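Why Do Games Have Coins and Gems?

Hi, it's Bendik! I play a farm game on my tablet called Hirkasden, and last November my cousin asked me something great: who makes all those gems? So I went and found out, and now I get to tell you!

Coins and gems in a game are just numbers. When you finish a level, the game adds 11 to your number (ding!) and draws a shiny coin so it feels like treasure. Buy a barn for 70 coins and it takes 70 away. It's plain old subtraction.

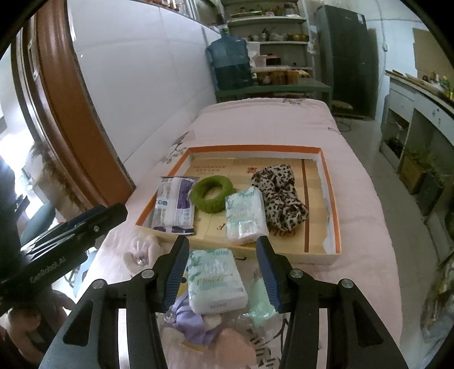 Your number usually lives on a big computer called a server, far from your tablet. Say my tablet shouted, "I have 225 gems!" The server would look in its own list and say, "Nope, you have four." That's why I get my gems back when I switch tablets, too.

Some games sell gems for real money, so always ask a grown-up before you tap the buy button. I still haven't saved enough for the windmill!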